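Thu 3 February

Paint shelf, second pass. Ornella Longo wants a blue for the Estdale stairwell that doesn't go purple under the warm lamps. Brushed out Jidach 702 and the Stallero sample on primed board, 2 coats each. The Stallero took longer to level. Sanded between coats with 400 grit, wiped down, left flat on the rack.

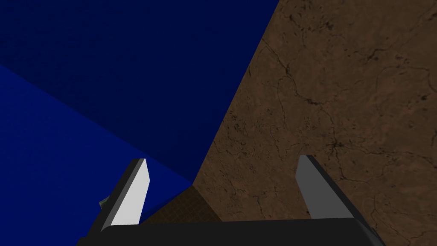
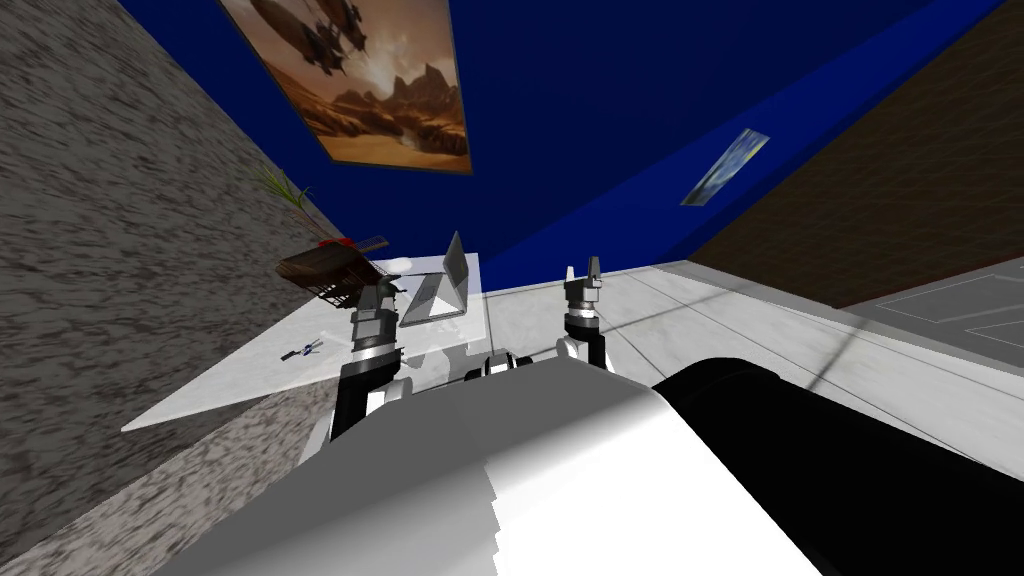 Blue with brown, both views. Second one has the desert painting and the marble table top.

Jidach is closer to what she asked for but chalks when rubbed with a dry cloth. Same trouble as the December batch. Odair Miranda to check the binder ratio before we mix more. Lids on the Lã tins need replacing, one has skinned over.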